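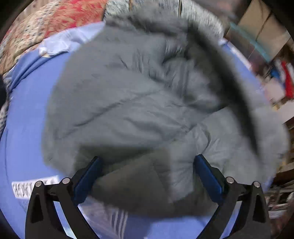 Figure 4. A gray padded jacket on a light blue sheet, with a fold held between the two jaws of a hand-held gripper.

4.2 Costs orders following late acceptance

The second group of decisions concerns claimants who accepted a defendant's offer after the period for acceptance had ended. The default position in the rules we studied is simple to state. The claimant recovers costs up to the last day of the period, and the defendant recovers costs from that day until acceptance, unless the court considers this unjust. Of the 200 costs decisions in the sample, 33 fell into this group. The default order was made in 24 of them.

Coding followed the procedure set out in Section 3. Each decision was read by two coders (Rusnák and Šimek), and differences were settled by a third reader. Most differences concerned mixed reasoning, where a judge relied on both the terms of the offer and the conduct of the parties without saying which carried more weight. These were coded under both heads. Decisions reported only in summary were kept if the final order could be identified.

In the decisions that departed from the default, the most common ground was incomplete disclosure by the defendant at the time of the offer. Judges asked whether the claimant could have valued the claim on the material then available, and gave little weight to documents that were helpful but not necessary for that purpose. A pending medical report was treated less consistently. Some judges regarded the missing report as an ordinary risk of litigation; others held that a claimant could not fairly be expected to choose before a prognosis was known. Kollár (in her earlier study of fixed costs) reports the same division.

Timing mattered less than expected. Long delay before acceptance did not by itself lead to a harsher order, although it increased the sum at stake and therefore the effort spent on the argument. Four decisions considered whether costs should be assessed on the indemnity basis for the later period. The request was refused in each, on the ground that late acceptance is not conduct outside the norm.

Two limits should be noted. Agreed orders do not appear in the sample, so the figures describe contested applications only. The reasons given in short hearings were often brief – in several cases a single paragraph – and the absence of a factor from the judgment does not show that it was not argued. Section 4.3 turns to offers withdrawn before acceptance.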